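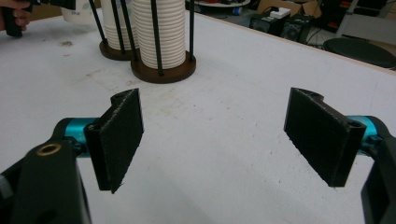
Page 6

Last updated 11/09/2020, by the Rirnow customer desk, Prurnach

Section 3. Setting up the Grarar table and taking care of the top

Please read this section to the end before you open the second box. The Grarar table is sold with white matte top or with gray top. The steps are the same for both, but the white one shows smudges and brownish stains more easily, and you will need the cleaning part of this section more often.

What you need

- a soft blanket or the flat cardboard from the box
- the hex key from the small bag marked 278
- a spirit level (not included)
- a second person for step 5

Assembly

1. Choose the place first. The table is difficult to move through a door when the legs are on. Leave enough space behind it for the cable tray, even if you do not plan to use the tray now.

2. Put the blanket on the floor and place the top on it with the white or gray face down. Do not slide the top. Lift it and put it down.

3. Find the front edge. There is a small arrow stamped on the underside, and it points to the side where you will sit. In tables made for the Cervantes warehouse before September, the arrow is a paper sticker.

4. Place each leg over its plate and put in all screws by hand, two or three turns only. When every screw is in, tighten them with the hex key, going from corner to opposite corner.

Caution: Never use an electric screwdriver for step 4. The thread inserts can turn in the top, and this damage is not covered by the guarantee.

5. With the second person, turn the table over. Hold it by the top, one person at each short side. Do not lift it by the legs and do not let it stand on two legs while turning.

6. Put the spirit level in the middle of the top, first along the long side and then across. Turn the feet until both readings are good. If the floor is very uneven, put the felt discs under the short foot.

Note: Check the screws again after nearly 3 weeks of use. It is normal that they are a little less tight than on the first day.

First cleaning

The top leaves the factory with a thin film of dust from the packing. Wipe it with a damp cloth and then with a dry cloth. Wait until the surface is fully dry before you place paper or fabric on it.

Daily care

1. Remove crumbs and sand with a soft brush. If you wipe them with the cloth directly, they can make fine scratches.

2. Wipe with warm water and a small amount of dish soap. Follow with clean water. Soap which stays on a matte surface will collect dirt, and the table will look gray in some areas.

3. Dry the edges also. Water should not stay at the place where the edge strip meets the top.

Stains from tea, coffee, glue and wood oil

Treat them as early as you can. Old stains are often still possible to remove, but you must repeat the work more times and the result is different from table to table.

1. Mix baking soda with a little water until you have a soft paste.

2. Put the paste on the stain and let it rest for 6 minutes.

3. Rub in small circles with a damp cloth. Do not press hard.

4. Rinse, dry, and look at the place from the side, against the light of a window. If the stain is lighter but still there, repeat from step 1.

5. For a stain which does not change after several tries, you may use wet sanding paper of grit 2000, with plenty of water. Try it first on the underside, near a leg plate. The sanded place can become more shiny than the rest.

Caution: Do not use acetone, chlorine bleach or oven cleaner. Do not mix cleaning products together. Keep children away from the table while it is being treated.

Note: Dried glue should be softened with a warm wet cloth and then lifted with a plastic card. A metal knife leaves dark lines that look like pencil but cannot be erased.

Heat and weight

Use a mat under hot pots and irons. Place heavy tools above the legs when possible and avoid leaving them for a long time at the center of the long side. A clamp may be used on the front edge if you put a piece of cork or scrap wood on both sides of it.

Spare parts

Feet, felt discs and edge strips can be ordered from the Rirnow customer desk. Please give the color of your top and tell us if the arrow on the underside is stamped or printed on a sticker. For the cable tray, continue with Section 4.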